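Teaching a Robot by Demonstration – Handout 3: Kitchen Tasks
Course reader, Olitia practical school
Written by Svetozár Sokol

Before the session

Please read sections 1 to 3 at home and bring your own notes from Handout 2. In this session we do not write any control code. All of the work is to give demonstrations to the robot, to look at them again, and to decide which ones we keep. It sounds easy. In the first year I taught this course I planned one hour for it, and we needed three.

The sessions in May start at 9:15. The robot cell is in the Lolwood room, on the ground floor. Long hair is tied back and long sleeves are rolled up before anyone takes the leader arm.

1. Two ways to show a task

In this course we use two ways of showing.

By hand (kinesthetic teaching). The motors are set to a soft mode, you hold the arm itself and you move it through the task. You feel the weight of the arm and also the contact with the object. The weak point is that your hands and your body come into the camera views, and a policy that is trained from these views may learn to look for your hands.

By remote control (teleoperation). You move a small leader arm, and the follower arm repeats your joint angles at the workspace. The camera views stay clean. The weak point is that you feel very little. With our leader arms you feel nothing at all, so you must judge contact with your eyes and from the motor current on the screen.

For the kitchen tasks we use remote control. Kinesthetic teaching comes back in Handout 5, with the drawer.

2. The work place

The task family for this handout is a small kitchen counter with a cooker, a lid, a plate and one piece of food on the plate.
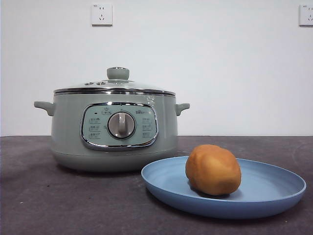
We say "task family" when the objects stay the same but the goal and the start positions may change. Write the goal in one short sentence before you record, for example "pick up the food from the plate" or "lift the lid by its knob". If two people in your group would understand the sentence differently, write it again. The sentence is saved together with the recording, and later it is used as the language input, so spelling mistakes in it are not harmless.

Change the start positions between the demonstrations. A plate that is always at the same point teaches the robot the point and not the plate. Move it by a few centimeters and turn the food. Do not make all the changes in the first ten recordings and then become lazy. Spread them over the whole set.

3. Approach to a soft object

Most of the bad demonstrations I see are bad already in the approach. The operator drives fast toward the food, stops, corrects to the left, corrects to the right, and closes. A human can correct like this without problems. The learning method will copy the hesitation too.

Try it in this order:
– open the gripper wide while you are still far from the plate
– bring the object to the middle between the fingers, using the wrist view
– go down straight, with one slow movement
– close until the fingers touch the object, then only a little more
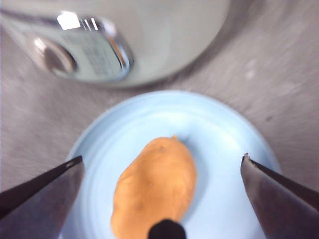 The wrist view is your best friend for the second step, but it has a poor sense of height. Look also at the fixed camera before you go down. In my groups the operators who look at only one screen touch the rim of the plate much more often, and then the plate slides and the recording must be thrown away.

For soft objects we limit the gripper current to 400 mA. Please do not change this value without asking. If the object falls at this limit, the fingers were probably too high or too much on one side, so first correct the position.

4. Grasping a knob and lifting a lid

A lid is harder than a piece of food for two reasons. The knob is small and smooth, and the lid is wide, so a small mistake in the angle of the wrist becomes a big movement at the rim.

Put the fingers on two opposite sides of the knob, as low as possible without pressing on the lid itself. Close. Then wait. I ask for a pause of 30 camera images, which at our recording speed is one second. The pause looks useless in the video, but it separates the grasp from the lift, and it helps very much when you cut the recording into phases.

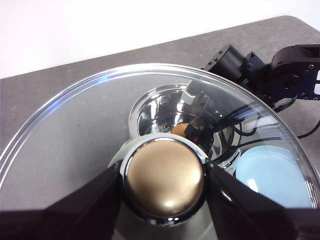
A transparent lid brings one more difficulty. The camera sees the objects under the glass and the reflections on the glass at the same time. For a depth camera this is close to the worst case, and in the color view the rim may be the only part with a clear border. We do not solve this here. But when you choose demonstrations for the training set, take some with different light, so the reflections are not always in the same place. The window blind in the Lolwood room can be set half open for this.

When you carry the lid, keep it level and move slower than you want. The other objects on the counter count as obstacles, also those which you can see through the glass.

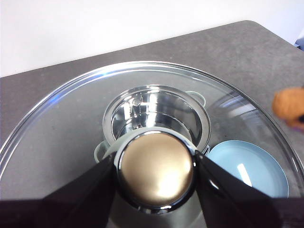 Figure 4. Holding the lid by its knob, wrist view. Note how much of the counter is seen through the glass.

5. What to keep and what to delete

Each group records 50 demonstrations for one goal sentence. Expect to lose around 11 of them in the review, and do not be sad about it.

Delete a recording if:
– the task was finished with help from a human hand
– one camera stopped or has a jump in time
– the goal sentence does not fit what was done

Keep a recording if the first grasp failed and the operator recovered calmly. Mark it with "R" in the file list. Students often want to delete these, but the robot will also miss sometimes, and it needs to have seen the way back.

6. Exercise for next time

Take two recordings of the same goal, from two different operators. In the Grusum viewer, put the gripper opening of both on one time axis. Mark the approach, the grasp, the pause and the lift. Write half a page about where the two operators are different and which one you would prefer for training, with a reason.

Groups who use the Harawira arms: your gripper value runs in the opposite direction (a large number is closed). Turn it around before you compare.

Please send the half page as plain text to the course folder, with the names of both operators in the first line.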